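Spent the afternoon at the Cindomby open day out in Flatdale. They had the doors open until 16:00 and I got there right after lunch. Posting a few notes.

First stop was the welding hall. You stand behind a yellow line and watch through dark glass. They told us the building covers 1700 square meters. It was louder than I expected – bring earplugs if you go.

Next was the arm demos, one table per arm, in groups of 8. I stayed longest at the one with the gaming wheel.
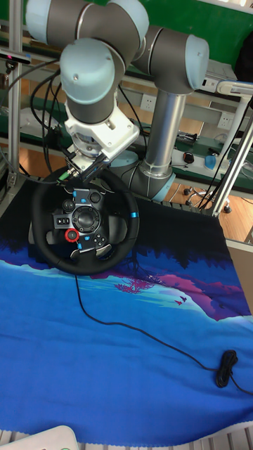

How long does it take to teach an arm a new job? The engineer in our group said a simple pick and place takes a morning, and anything with cables or cloth can take weeks.

After that we got a short talk on Istier, the software they use to plan the moves. Most of it was slides. The part on stopping distances was good and I wish it had been longer.

Parking was in the field behind the plant – muddy, wear boots. Coffee was free. The sign-in sheet was at 186 names when I left.

They plan to do it again in April. I'll post the sign-up page when it goes live.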